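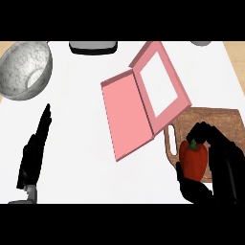

A red bell pepper in the robot's right hand, with a pink box open beside the cutting board, in the simulated version of Wilinora's packing table.

The first shift at Wilinora starts at 5:30, and by the time the trucks back up to the dock in Brosenmont the packing room has sent out 500 boxes of vegetables. Each one is packed by hand. Someone takes a pepper, turns it over, checks the stem and the shoulders for soft spots, and either puts it in the box or drops it in a bowl for the soup kitchen line next door.

Ivan Hrynyshyn did that job for six years. He still comes in at 5:30, but on most days he now goes past the packing room to an office with two desks, where he spends the morning looking at a table that exists only on a computer.

Wilinora signed on last April with Zhuravel, a small robotics company in Sivbridge, to see whether a two-armed robot could take over part of the box packing. The robot won't be on the floor until next year at the earliest. Before that, the work is done in simulation. Zhuravel's engineers built a digital table with the kinds of things a packer reaches for, and they run the robot's hands through the job again and again.

Hrynyshyn's part is to say what's wrong with it.

"They had the hand coming down on a tomato like it was a doorknob," he said. "I told them, you'd be throwing that one out by noon. It would look fine going into the box and it would be brown when the customer opened it."

The engineers had measured how often the robot dropped things. They had no number for bruising, and no one at Wilinora had ever written one down either. Packers learned it from the person next to them. Hrynyshyn spent most of May going through the produce list, crop by crop, with an engineer on the phone typing up what he told her. Peppers can be held around the middle. Eggplant marks easily near the cap. Bunched greens go in last, whatever the packing sheet says.

The list is now 19 pages long, and it has turned out to be useful in the packing room as well. New hires get a copy on their first day. Some of the longtime packers don't care for it. One of them, Denise, who has been at the company longer than Hrynyshyn, pointed out that she was never paid to write down what she knows, and that once it's written down the company has it for good.
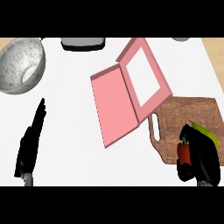 Mixed orders are the hard part. A box of nothing but peppers could be filled by machines that have been around for decades. Wilinora's customers pick their own contents, so a packer may handle something round and firm and then something long and thin a few seconds later, and has to fit both under the same lid. Zhuravel uses hands with fingers for this reason, though they cost more and break down more often than simple grippers.

The company employs packers on two shifts. Management has told them there will be no layoffs tied to the project, and that jobs will be left unfilled as people leave. Turnover in the packing room is high, so that could mean a smaller crew fairly soon. The promise is in a letter. It isn't in the contract, and the packers' representatives have asked for it to be added when talks open in the fall.

What would be left for people to do is also under discussion. The current plan has the robot filling standard boxes while a packer at the next table handles substitutions, returns and anything the robot sets aside. Several packers I spoke with liked the sound of that. The early shift is hard on the wrists and shoulders, and the standard boxes are the dullest part of it. Others worried about the pace. A person can slow down for ten minutes when her hands hurt. She may not be able to if a machine is feeding her work.

Hrynyshyn has raised this with Zhuravel, and the software now has a setting that lets the packer stop the flow of boxes from her side of the table. Whether packers will be allowed to use it freely is up to Wilinora, which hasn't decided.

His own title changed in June, and his pay went up by $2 an hour. He asked to keep his Monday shift in the packing room, partly for the company and partly because he doesn't want to lose the feel for it. On the Monday I visited he was at the end table with his sleeves pushed up, going through a crate of zucchini. He showed me one he wouldn't pack. I couldn't see anything wrong with it until he pressed his thumb near the end and the skin gave.

"That's page 11," he said, and put it in the bowl.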